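October
Iida Tuominen, Zhiqiang Xiong, Siiri Ahonen and Uchenna Briggs

4.2 Feedback format and revision rounds

The second part of the study looked at how the form of client feedback affected the number of revision rounds in a website design contest. Contests were run on the Warnlow platform, where a client posts a written brief, designers submit drafts, and the client rates and comments on each draft before choosing a winner. We took 200 completed contests for small business home pages. Contests in which the client withdrew or changed the brief after the first draft were left out.

Each comment was coded as either open (free text with no reference to a part of the page) or anchored (text tied to a marked region of the draft). Two coders worked separately and settled differences by discussion. Comments of fewer than 10 characters were dropped, as most were greetings or single words of thanks.

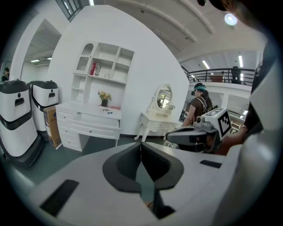 A contest was treated as anchored if more than half of its remaining comments were of that type. This threshold is coarse, and a few contests sat close to it. Moving them to the other group did not change the direction of the result. Anchored contests closed in fewer rounds, and the difference was clearest where the brief named a fixed set of pages. Where the brief was vague, the two groups were hard to tell apart - a pattern also noted by Nedelcu in her earlier work on logo contests.

Figure 4. Handheld grippers, seen from one of the devices.
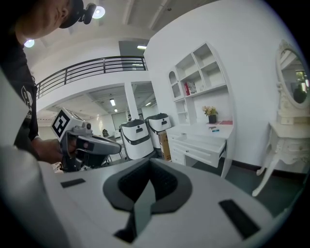 4.3 Designer response time

Response time was measured from the posting of a comment to the upload of the next draft by the same designer. Drafts uploaded more than nine days after a comment were treated as unrelated to it. Time zone was not recorded by the platform, so overnight gaps could not be removed.

Open comments drew quicker replies but smaller changes. Designers often altered a colour or typeface and uploaded again, which lengthened the contest without moving it forward. The Bidel layout comparison tool was used to score the size of each change. It does not detect changes to wording, and the scores should be read with that limit in mind.

Related items
Turunen: a shared vocabulary for page layout briefs
Zamfira Nedelcu - Rating scales in logo contests
The Farnton survey of freelance web designers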